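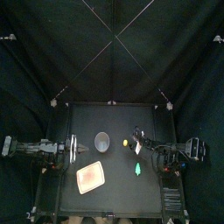

Þórarinsdóttir 共享工坊 · 自动化小组

# Grusari 双臂工作台

**Grusari 双臂工作台**(简称 Grusari,在工坊内也叫“二号台”)是一台自制的桌面双臂机器人设备,位于 Rurisley 的 Þórarinsdóttir 共享工坊。它由自动化小组的成员利用业余时间设计和装配,用途是练习两条机械臂的协作抓取,并记录操作过程。工作台由一张黑色方形桌面、一圈黑色布围、左右相对的两条机械臂,以及一套名为 Paltis 的控制程序组成。

本条目说明工作台的来历、结构、控制方法、日常使用和已知的问题。其中的尺寸和做法以工坊现在使用的状态为准。较早的做法如果对理解现在的结构有帮助,也一并写出。

## 名称

“Grusari”一名最早写在装配图纸的角上,当时只是图纸文件的代号。后来零件盒、电缆标签和程序目录都用了这个代号,它就成了设备的正式名称。拼写时首字母大写,其余小写。在中文谈话里,成员一般不翻译这个词。

“二号台”的叫法来自框架左下角的白色数字“2”。工坊的登记册里,第一个号码属于一台单臂的试验架,那台试验架现在已经拆开,它的电源和一部分螺钉用到了 Grusari 上。为了避免登记混乱,号码没有重新排列。

“Paltis”只指控制程序,不指设备本身。旧的笔记里有时把两者混用,阅读时应当注意上下文。

## 历史

### 单臂试验架

在建造双臂工作台以前,小组使用的是固定在普通木工桌上的一条机械臂。这个安排有两个缺点。第一,木工桌也给其他成员使用,每次开始以前都要重新固定底座,而底座的位置每次都有一点差别,于是已经保存的动作不能准确地重复。第二,桌面上常有刨花和灰尘,清理需要的时间比练习还长。

单臂试验架上得到的经验,大部分是关于固定的经验。成员发现,用手拧的夹子固定底座,在慢速动作时没有问题,但是手臂伸直并且快速停止的时候,底座会在桌面上移动。这个移动很小,用眼睛不容易看到,但在夹爪的末端就变得明显。因此,双臂工作台从第一张图纸开始就规定:手臂的安装块必须用螺栓固定在框架上,不可以夹在桌面上。

### 设计和装配

双臂方案在九月的一次小组会上提出。讨论的时间很长,主要的分歧是两条手臂应该并排放置,还是面对面放置。并排放置更像人的两只手,走线也比较简单;面对面放置则可以使两条手臂共同到达的区域位于桌子中间,并且两个底座都不占用桌面的前边。最后采用了面对面的方案,前边留给操作者。

框架先完成,桌面后完成,这个顺序后来证明是不方便的。桌面板做好以后比框架的内口稍微大一点,四边都需要打磨。打磨以后重新涂了黑色,所以桌子边缘的漆比中间厚。

两条手臂都是由成员组装的。左臂先装好,并且单独使用了一段时间;右臂的零件到得晚,走线也改过。因为这个原因,两边的电缆长度不同,接头的方向也不同,备用电缆不能左右互换。

## 结构

### 桌面和框架

桌面是正方形,边长 89 厘米,表面为无光黑色。选择这个尺寸是因为工坊的门比较窄,更大的桌子搬不进来。框架围在桌面外侧,手臂的力量由框架承受,桌面只承受放在上面的物品。近侧边缘的中间装有一个黑色小配件。

框架的上部和桌子的远侧装有银白色的小夹具,左上边、右上边以及桌子远侧的两个角各有一个,远侧边缘的中点还有一个。夹具都可以用手松开,不需要工具。

整台设备不包括电脑时的重量是 43 公斤左右。搬动时需要先拆下两条手臂,再抬框架。曾经有人带着手臂一起搬动,结果左臂的一个关节碰到门框,需要重新校准。

### 布围

桌面周围是黑色的布围,从桌边向上并且向外倾斜。布围的主要作用是让背景保持一致:工坊的墙上挂满工具,旁边还有人走动,如果没有布围,记录下来的图像每天都不一样。倾斜的角度没有经过计算,是把布拉好以后用眼睛决定的。

布料的选择比预计的困难。第一种布有光泽,在顶灯下面出现亮的条纹。第二种布很黑,但是会掉绒毛,绒毛容易进入手臂的关节。现在的布是第三种,颜色没有第二种深,但是可以洗。洗过以后应当平放晾干,挂着晾会使下边变形,装回去时角上出现褶皱。

### 拉线

在布围前面有两根绷紧的细线,互相交叉成 X 形,交叉处在工作区中间的上方。另外有一根不明显的线从交叉处向下,朝着远侧边缘中点的夹具。在工坊的文件里,这三根线统称“拉线”。旧版图纸上写的是“吊线”,两个词所指相同。

调整拉线时应当先松开一根,再松开另一根,不要同时松开。重新拉紧以后,需要用手轻轻拨动,检查两根的松紧是否接近。

### 左臂

左臂从框架左侧水平伸向桌子中间,颜色为灰色和黑色。它的根部是一个长方形的灰色安装块,后面是较长的多关节臂段,电缆沿着臂段走,末端是平行夹爪。夹爪有两根银白色的手指,另有一个灰色的尖头朝右指向碗。

平行夹爪的两根手指在开合时保持平行,所以不论物品的厚薄,接触面的角度都不改变。对于碗边这样的薄壁,这个性质很有用。它的限制是开口宽度,物品如果比开口宽,就只能夹它的边缘,或者从另一个方向接近。

### 右臂

右臂从桌子右侧伸向中间,根部是灰黑两色的方形底座,黑色电缆绕过各个关节。夹爪的手指是深色的,靠近末端的地方挂着一个白色的小标签。

右臂的电缆绕得比左臂松,这是故意保留的余量。第一次走线时,电缆在肩部关节处太紧,手臂转到极限位置就会把接头拉出来。改长以后没有再发生同样的问题,但是松的电缆有时会碰到桌面上的物品。摆放物品时,不建议把较高的东西放在右侧底座旁边。

### 电气部分

两条手臂的下方各有一组电子部件。左边可以看到红色和橙色的指示灯,右边是红色和蓝色的指示灯。两边的板子不是同一批购买的,所以灯的颜色不一样,不能用左边的习惯去判断右边的状态。

右侧还有一块黑色面板,上面印有多行白色文字。文字很小,需要靠近才能阅读,所以小组把常用的内容另外抄写在电脑旁边的纸上。

电源线和信号线分开走。在最初的版本里,它们捆在同一束中,左臂静止时会出现轻微的抖动。分开以后抖动减少了,不过成员在同一天也更换了一个松动的接头,所以不能确定是哪一个改动起了作用。

## 控制程序

Paltis 是小组自己编写的程序,运行在一台普通的台式电脑上。它完成三件工作:读取关节的位置,把目标位置发送给手臂,并且把这些数据和图像按照时间保存在一起。

程序有手动和重放两种方式。在手动方式下,操作者通过控制器移动手臂,两条手臂可以分别启用。在重放方式下,程序读取以前保存的动作,并且按照原来的速度或者更慢的速度执行。比原来更快的速度在程序里是关闭的,如果需要打开,必须修改设置文件。

Paltis 不计算两条手臂之间的碰撞。它只规定每条手臂不能超过自己的边界,而两个边界在桌子中间有重叠的部分,否则两条手臂就不能同时接触一个物品。在重叠的部分里,避免碰撞是操作者的责任。小组曾经考虑加入自动检查,但是当时的计算速度跟不上,动作变得一顿一顿,后来这个功能被取消。

程序的第一个可以稳定使用的版本完成于 2018年5月21日。在这以前保存的数据使用另一种文件格式,其中没有记录夹爪的开口宽度,所以现在不能重放,只能查看。

## 练习物品

练习使用的物品都是日常用品和玩具。选择的条件很简单:形状互相不同,颜色与黑色桌面容易区分,掉在地上不会坏。常见的一种摆放方法是把浅蓝灰色的塑料碗放在桌子中部,黄色小球放在碗的右边,再往右前方放一个鲜绿色的树形玩具,左前方放一个奶油色的长方形托盘。

**塑料碗**用于练习“放入”。碗的内口朝上,夹爪可以从上面进入,也可以夹住碗边移动整个碗。碗很轻,如果夹爪碰到外壁,碗会滑动。有些成员建议在碗底贴防滑垫,另一些成员认为滑动本身也是值得练习的情况,因此没有贴。

**黄色小球**是最难的物品之一。球与平行的手指只有很小的接触面,夹爪如果没有对准球的中心,球就向一边跑掉。初学者常常在夹爪下降以前就开始合拢,这样球会被推走。正确的顺序是先打开,下降到桌面附近,停一下,再慢慢合拢。

**树形玩具**的上部是尖的,从上面夹容易滑脱,应当从侧面接近并夹住较低的位置。它立在桌上,碰倒以后的姿态和原来完全不同,需要另外一种抓法。练习记录里,立着和倒下的情况分别保存。

**托盘**有圆滑的边沿,中间有一块淡淡的粉红色痕迹。它一般不与桌边对齐,而是稍微斜着放,使操作者不能只依靠固定的坐标。两条手臂同时抬托盘是小组的长期目标,现在的成功率不稳定,主要的困难是左右两边抬起的时间不一致。

物品不用时放在架子上的纸箱里。从家里带来的新物品应当先洗干净,并且在箱盖上写明名称,名称要与记录文件里使用的词一致。

## 操作方法

开始以前,操作者先检查布围和夹具,再看两条手臂的电缆有没有挂在别的地方。手臂应当由一个人扶着通电,因为在通电的一瞬间它可能向下落一点。左臂先通电,右臂后通电。

通电以后运行 Paltis 的归位程序。归位时手臂的动作比较大,桌面上不要放物品。归位完成后再放物品,放的时候人从近侧伸手,不要从手臂的上面越过。

一次练习最多连续 9 分钟,然后停下来让电机冷却。这个时间是小组根据夹爪电机的外壳温度定出来的,冬天也不延长。停止时先打开夹爪,把物品放下,再把手臂移到各自的休息位置。如果直接断电,手臂会慢慢下垂,可能压到桌面上的物品。

操作者一般站在或者坐在近侧。桌子下面的空间要留给脚,不可以堆放箱子。电缆也不从近侧的地面经过。

## 校准和维护

校准使用一块带有小孔的金属板,每条手臂的尖端依次接触小孔,程序记录当时的关节位置。板子放在桌子中间,两条手臂使用同一块板,而且在两次测量之间板子不能移动。如果板子被碰到,两条手臂都要重新测量,只测后一条是不够的。

以下情况以后需要校准:

- 手臂从框架上拆下来过;
- 更换了关节电机或者夹爪手指;
- 设备搬到了另一个房间;
- 重放旧动作时,夹爪的位置有明显的偏差。

夹爪手指的表面用酒精擦拭。关节处不加油,齿轮是封闭的,外面的油只会吸附灰尘。布围上的灰尘用粘毛滚筒清理,滚的方向从上到下。桌面用半干的布擦,不要使用家具蜡。曾经有人打过一次蜡,之后所有的物品都比平时容易滑动,那一周的记录因此单独存放。

螺栓的检查没有固定的周期。通常是某个人听到响声以后,大家一起把全部的螺栓拧一遍。

## 已知问题

右臂在完全伸出时,末端比程序显示的位置略低。这个误差与手臂自身的重量有关,在靠近底座的地方几乎不存在。现在的办法是把物品放在不需要完全伸出的位置。

左臂的腕部在慢速旋转时会发出声音。更换过一次齿轮,声音变小,但没有消失。它对位置的准确性没有看得出的影响。

黑色物品在黑色桌面上很难辨认,记录图像里只能看到边缘的反光。深色的手指也有同样的问题,特别是在晚上只开一半顶灯的时候。小组试过在桌面上铺浅色的纸,但是纸会被夹爪推皱,后来不再使用。

Paltis 的时间记录在电脑进入睡眠以后会出错。使用前应当在系统设置里关闭睡眠功能。这一点也写在电脑旁边的纸上。

## 在家中制作的版本

有几位成员在家里做了较小的版本,一般只有一条手臂,桌面使用旧书桌的板。这些版本可以运行 Paltis,但是设置文件里的边界数值必须重新填写,不可以直接复制工坊的文件。直接复制时,程序会认为手臂可以到达书桌以外的地方,手臂可能碰到墙。

家用版本最常见的困难是噪声和固定。书桌的板比较薄,电机的振动会传到整个桌子,放在上面的杯子会跟着响。在安装块下面加一块厚的木板可以改善。用橡胶垫的效果不好,因为橡胶受力以后会变形,底座又会移动,情况和以前的单臂试验架一样。

布围在家中可以用深色的床单代替。床单需要拉平,褶皱的影子在图像里比人们想象的更明显。

## 术语

**工作区**:两条手臂和布围之间的空间,包括桌面。

**重叠区**:两条手臂都可以到达的部分,位于桌子中间。

**近侧、远侧**:近侧是操作者所在的一边,远侧是对面有布围的一边。左和右都从近侧看。

**休息位置**:手臂不工作时的姿态,上臂向后收,夹爪打开。

**一段**:从开始记录到停止记录之间的全部数据。如果中间物品掉到地上,这一段仍然保存,在文件名后面加字母 d。

## 参见

- 单臂试验架(已拆除)
- Paltis 设置文件说明
- Rurisley 工坊用电规定
- 夹爪手指的打印和打磨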